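About Nedard

Hi, and thanks for stopping by! I started Nedard in a rented room over a bakery, teaching Polish to grown-ups two evenings a week.
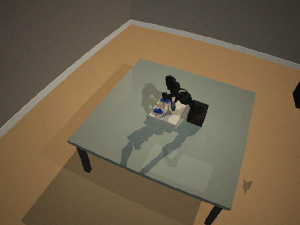
Back then it was me, a stack of photocopies and six very patient students. I'd learned most of my Polish from my grandmother (the Chmielewska side of the family, if you were wondering) and the rest from a long, stubborn stretch of night classes. My grammar notes were a mess, so I rewrote them all that first January, and those pages turned into the workbook we still use in Level One.

We teach Polish to adults. Beginners mostly, plus plenty of people who heard it at the dinner table as kids and can follow everything but freeze up when it's their turn to talk. I love teaching that second group – they know so much more than they think they do!

Classes are small and they're loud. You'll be speaking in the first ten minutes, badly, along with everyone else. We do cases early because I think putting them off makes them scarier, and we do them with shopping lists and train times and complaining about the neighbors. Each level comes to 288 pages of workbook, which sounds like a lot until you see how big I print the exercises.

On top of the evening classes there's Skollisow, our summer week for families, and Ollen, the lending library in the front hall. Ollen has 1,375 books now, including a whole shelf of detective novels that never seem to stay on the shelf. Students borrow for free. If you're not a student, come in and ask, we'll probably say yes.

We've had roughly 4,000 people through the beginner course over the years. A few moved to Kraków, a few got married, and one lady finally read her great-aunt's letters and brought us cake.

New groups start every couple of months. If you're not sure which level is yours, send me a note and we'll have a quick chat on the phone – in English, I promise, unless you're feeling brave.

Page updated March 25, 2019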